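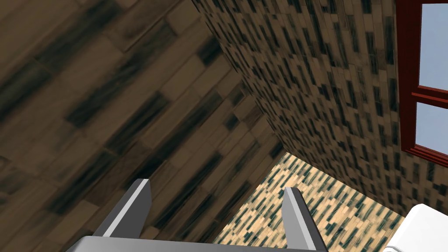
What to prepare for a robot simulation demo at an open day?

Posted by Skirkedel

Hello everybody. In February our workshop will have an open day, and I am asked to run the demonstration for visitors. We do not have a real arm to show, only the simulated one, so people will look at a big screen where a two-finger gripper moves inside a simulated room. We expect almost 200 visitors in small groups, many of them parents with children, and each group stays with me for 5 minutes.

I have two worries. First, I use the view from the gripper itself, from just behind the fingers. When the wrist turns, the whole room turns also. The plank surface goes over half of the screen, the window goes up in the corner, and a person who sees this the first time does not know where is up and where is down. My colleague tried it and after one minute he asked me to stop.

Second, the simulation gets slow when it runs for a long time. After many resets the motion is not smooth anymore, and I must close everything and open again. This takes maybe the half of one visit.

How do you do it at your events? Should I show the gripper view at all, or only a fixed view of the room? I thank you in advance for every advice.

Emmett Kowalczyk

I did such demonstrations for the Trusulden open day, two times now, so I can tell what worked for us.

Please keep the gripper view, but do not start with it. We start with a fixed view from the side, so that the people see the arm and the room together, and let the arm make one slow movement. Then we switch to the gripper view while the arm stands still. I tell them "now you are sitting on the wrist", and I wait a little. Only after this I move again. With this order most visitors understand, also the small children.

For the turning, you have some possibilities:

Limit the wrist speed. Ours was on the same value as for testing, and on a big screen this is too fast. We put it to one quarter.

Let the wrist come back to level after each movement. It looks a bit boring for you, but the visitor gets again the corner of the room and the window in the place where he remembers them.

Put the fixed view small in the corner of the screen, if your computer is strong enough. Ours was not.

I would also think about the textures. Strong wood grain and small tiles are nice when the picture stands still, but in motion the small pattern flickers on a projector. On a monitor it was much better. If you must use the projector, go there the evening before and look at it from the last row.

About the slowness I can say less. We started the program new between the groups, while the people were coming in and finding their seats. Prepare one short recording of a good grasp also — if the program stops, you play the recording and continue talking. I needed it 2 times in one afternoon.

Kapoor

just use the fixed view, visitors don't care about the wrist camera. we did only fixed view and it was fine. also bring a long extension cord

Reginald Pettigrew

I want to add something to the answer of Emmett, with which I mostly agree.

The slowness is probably from the resets. In our case each reset made the objects new but did not delete the old ones, they were only moved out of the room where you do not see them. After an afternoon there were 496 objects in the list. Please look in your object list after ten or so resets. If it grows, change the reset so that it moves the existing objects back to the start position. Then you do not need to close the program between the groups.

If you let visitors control the gripper, give them only open, close, up and down. At Pasident we gave the full control with all rotations, and the first boy turned the wrist until the floor was over his head, and then he could not find the table anymore. He was happy, but the queue was not. After that we locked the rotation and made one button which brings everything to the start position. I would print a paper with the buttons and put it next to the keyboard, in large letters.

One thing I do not agree with: one quarter of the speed was too slow for our visitors, they started to look at their phones. We used one half. Maybe it depends how large is the screen.

Skirkedel

Thank you very much to all. I looked in the object list and yes, it grows with every reset, so I will repair this first. I will start with the side view and lock the rotation for the children. The extension cord is also on my list now.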